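Ticket: Vuline tray cell, left arm, bowl pick
Site: Ollimen
Opened 8 January 2025 by Theano Konstantinidis
Priority: medium (was low, staff asked me to bump it)

Problem
Left arm stops mid pick when it goes down into the bowl. No fault on screen, just sits there. Person at the table has to hit resume. 6 stops last shift out of 100 trays.

What changed
Shearer pushed new grip settings before the break. Bowl height left at the old value, I think. Cans and cups fine, only bowls.

Effect on staff
They used to load trays by hand and chat. Now one person stands behind the table and waits for it to stick. Boring, and sore feet by the end. Two people have asked to go back to hand loading untill it's sorted. Fair enough imo. Brornstead roster assumes nobody has to stand there at all, so breaks are getting squeezed.

Tried so far
1. Restarted cell. No change.
2. Dropped lowering speed to 35. Fewer stops, but slower then a person would be.
3. Watched the left bowl pick with someone at the table. Gripper down in the bowl, light on the side blue, right tray with can, cup and empty bowl.
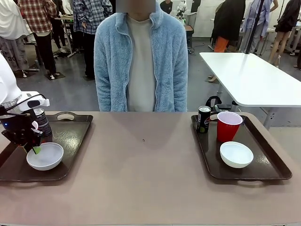
4. Put old grip settings back, ran 5 trays. No stops. Not enough to call it.

Next
Shearer to check bowl height. Need a longer run on old settings. Roster to keep a second person on for swaps, review in February. Leaving open.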